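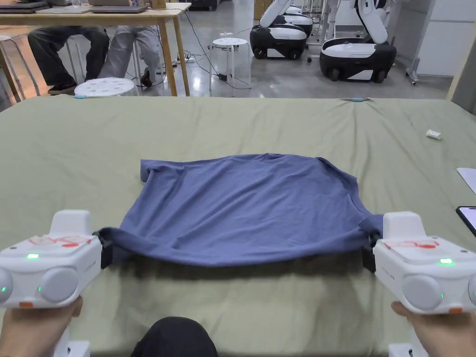 Reading up on customary land and freshwater biodiversity: where do I start?

Posted in Land, Water and Wildlife by Bevan Lowther

Hello all! I've joined a little group that looks after a stretch of stream below Plarkeck, and I've gone completely overboard on it in the best way. We do a bit of planting, a bit of weeding and a lot of standing in gumboots looking at things under stones. I love it.

My problem is this. The upper half of the stream runs through land held by several families together, and they have their own long-standing rules about it: which pools are left alone, when eels may be taken, who says when a closed stretch opens again. The lower half is ordinary farmland plus a strip of council reserve. Our group has been offered a small grant (2,000 dollars, so not a fortune) to "survey the biodiversity of the whole catchment". Everyone is keen. I'm keen! But I have a nagging feeling we're about to march up the hill with nets and clipboards without really knowing how any of this should be done.

So, what should I read or do first? Is it normal to survey the two halves in the same way? Who ends up keeping the results? And does a closed pool mean closed to us as well, if all we want to do is look and not take anything?

I should say that I've got no science background at all. I did school biology, and I own a very nice hand lens.

Bevan

Shona McKinnon

What a lovely thing to be getting into, and good on you for asking before going up there. I spent a long time on a stream project at Katene which had nearly the same split, families upstream and farms downstream, so I'll tell you how ours went, including the bit we got wrong.

Go and talk first, with no form and no map. I mean it! Our group wrote a plan, had it nicely printed and then took it up to the families, who were very polite and gave us tea and didn't reply for the whole of April. They weren't against a survey. Several of them had wanted one for years. What they didn't like was that we'd already chosen the sites, and two of those were in places where people don't go. When we threw the plan away and asked what they would like to know about their own water, it all opened up. They wanted to know about whitebait spawning in the rushes and why the mussels had gone quiet in the lower bend. We hadn't put either one in our plan.

On closed pools: yes, take it that closed includes you. Looking still means boots in the water, stones turned over and fish pushed about. Ask if you're not sure, and if the answer is no then you survey somewhere else. You'll still learn heaps. A closed pool can be feeding the water on either side of it, so the 200 metres below one is often a marvellous place to sample.

Do you have to do both halves the same way? For the basics I would. Same net, same time spent at each site, same season, same sheet to fill in. If the methods differ you can't compare top with bottom, and you'll want to, believe me. But leave room for extra things on the upper half if the families want them. We had an older lady come along who could tell from the smell of the bank whether the water had been up in the night, and that went in the notes column every time.

As for who keeps the results, settle that before the first bucket goes in. Write it on one page in plain words. Ours said that the families hold everything from the upper half, that the group can use the general results in its reports, and that exact spots for eels and mussels don't go on any public map without a yes from them. It took one evening to agree and it has saved us so many arguments since. Check that your grant people are happy with it too, as some of them expect everything to be published.

Last thing, go out at night with a good torch if you're invited. Half the fish you never see by day are just sitting there in the shallows. I still get a thrill from it.

Clem Maihi

Use the Bralex sheets, they're free and they fit on a clipboard. We did 300 metres of bank with them in a weekend.

Don't spend the grant on a meter. Ours went in a drawer.

Delwyn Harawira

I agree with nearly all of what Shona says, especially about talking first. I'd just add something from the other side, as my family is one of the ones upstream (on a different river, over Jukden way).

Please don't think of the rules as a sort of local extra on top of the proper science. When my uncle shuts a stretch he's going on what he's seen there over a very long time: how fat the eels are, how late the rushes are, what the water did last spring. He changes his mind when the river changes. If you can, sit with whoever does that job on your stream and ask how they decide. It's fascinating, and you'll come away looking at the place differently.

Some practical things:

Offer to pay people for their time out of the grant. Two days of someone walking you round is worth far more than another net.

Clean your gear. Boots, nets, buckets, the lot, and let it all dry out properly between streams. Start at the top and work down so you aren't carrying weed up into clean water.

Bring the results back in person, even if they're dull. We've had three surveys done on our bit and only one lot ever came back to show us. They put the trays out on the grass and the kids were mad for it, all these mayflies and caddis in their little stone cases! Those are the people we say yes to now.

Check about permits as well. Catching and handling native fish may need one even if you put them straight back, and the landowners saying yes doesn't cover it. Your regional office should be able to tell you over the phone.

And bring the hand lens! You'll be the most popular person there.

Bevan Lowther

Thank you all so much, this is brilliant. I read it out to Angus Kereama, who runs our planting days, and we've agreed to put the site map away for now. He went to school with one of the upstream families and is going to ask if we can come up for a chat, with cake and no clipboards.

Clem, we were about to buy a meter, so you've caught us just in time.

Delwyn, one more if you don't mind: when you say let the gear dry out properly, is overnight in a shed enough for felt-soled boots? Mine seem to stay damp for ever.

Delwyn Harawira

No, not for felt. I'd leave the felt ones at home altogether, they hold water right through and you can't be sure of getting them clean. Check whether they're even allowed where you are. Rubber soles and a scrubbing brush. Enjoy the cake!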